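Ticket: Walkthrough model of lake house does not match drawings
Product: Ginura viewer, house plans module
Raised by: Nektarios Sarantis, Alexiou
Handled by: Hideaki Yagi, Flirkus support
Status: Closed

Sarantis, 9:10
We design small timber houses. The plans for the Zarkberg house were drawn at our office and loaded into Ginura for the client to look round. On the drawings the sleeping loft has a ceiling height of 2,000 mm at the low side. In the walkthrough the measuring tool gives 1,200 mm. The stair is wrong as well. It stops short of the loft floor. The ground floor measures correctly.

Yagi, 9:45
Thanks. Please tell me which version of the viewer you are on, and whether the roof was loaded as part of the main file or linked from a separate one.

Sarantis, 10:05
Version 6. The roof is a linked file. The engineer keeps it.

Yagi, 10:20
The difference is 800 mm. Is there anything of that height in the engineer's file, such as a plinth or a raised base?

Sarantis, 11:00
Yes. The house stands on piers and the engineer sets his zero at ground level. Ours is at the finished floor, 800 mm higher. The roof was lined up by hand last January and looked right then.

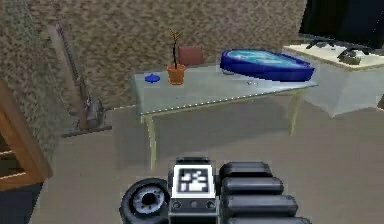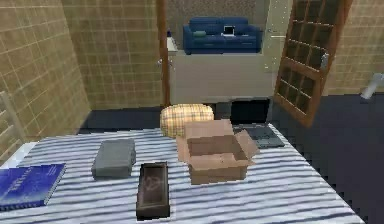 Both are computer renders.

Yagi, 11:30
When a linked file is reloaded, the viewer goes back to the origin stored in that file and drops any move made by hand. The roof has come down by the height of the piers. Steps to try:

1. Unload the roof link.
2. Open Site Levels and enter 800 in the base offset box for that link.
3. Tick "Keep on reload".
4. Load the link again and measure the loft at the low side.

Sarantis, 13:15
Loft now measures 2,000 mm. The stair is still short by one riser.

Yagi, 13:40
Check the top level of the stair. It may be tied to the old loft level.

Sarantis, 14:20
It was tied to a level called Loft Old, left over from the first scheme. I moved it to the current level and deleted the old one. The stair meets the floor. Reloaded the roof twice and the heights stayed put.

Yagi, 14:35
Good. I have asked for a warning to be added when a reload removes a manual move. Closing the ticket. Reply here if the heights shift again.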